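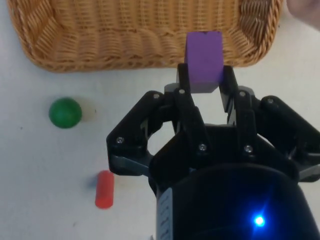 Wooden building block

A wooden building block is a small solid piece of wood, cut to a regular shape and used for stacking, sorting and construction play. The most common form is the rectangular block, or brick, which has six faces meeting at right angles. Blocks are sold plain or colored, usually in sets, and are also used in classrooms to teach measurement and in workshops as spacers and test pieces.

Shape and proportions

The rectangular block is defined by its length, width and thickness. In a unit system the three dimensions are simple multiples of one another, so that two short blocks laid end to end match one long block. Sets that do not follow a unit system are harder to build with, as courses of different blocks fail to line up.

A block may be placed flat, on its long edge or upright on its end. The upright position gives the greatest height and the smallest base, and is the least stable of the three. A block whose height is 6 times its thickness will tip at a lean of less than 10 degrees.

Edges are left square or slightly rounded. Square edges give tighter joints in a wall. Rounded edges chip less and are preferred for sets meant for young children.

Material

Beech, maple and birch are the usual hardwoods. Pine and basswood are lighter and cheaper but dent easily. The stock is dried before cutting; wood cut too damp shrinks unevenly, and the finished faces are no longer parallel. Grain normally runs along the longest dimension.

Color and finish

Color is applied as a stain, a dye or an opaque paint. Stains and dyes leave the grain visible. Paint hides it and gives a more even tone, but adds thickness and can flake at the corners. A matte finish offers more friction than gloss, which helps in tall stacks.

Red, yellow, green and blue are found in nearly all colored sets. Purple, often listed by makers as violet, is a secondary color and is usually supplied in smaller numbers. Shades vary between batches — replacement blocks seldom match an older set.

Wear and marks

Most damage occurs at the edges and corners, where a falling block strikes first. Small dark marks may be knots, dents holding dirt, or places where the color has collected in a pore. None of these affects stacking unless the surface is raised. Raised spots are taken down with fine sandpaper on a flat backing.

Sets and storage

Household sets rarely exceed 100 pieces. The Keris set, made in Covville by the firm Stuvuvo, was sold in a box of 90 in two lengths. A larger school assortment, the Farina, held 3000 pieces in stacking trays and was intended to be shared among several classrooms. Its tray plan, drawn by Guido Caputo, sorted the pieces by length first and color second.

Blocks are kept dry and away from heaters. Painted faces pressed together in a warm place may stick.

Care

Blocks are wiped with a damp cloth and dried standing on end, with space between them. Soaking raises the grain and may lift the color.

See also

Dowel
Unit block
Stacking game

Last revised December 26, 2011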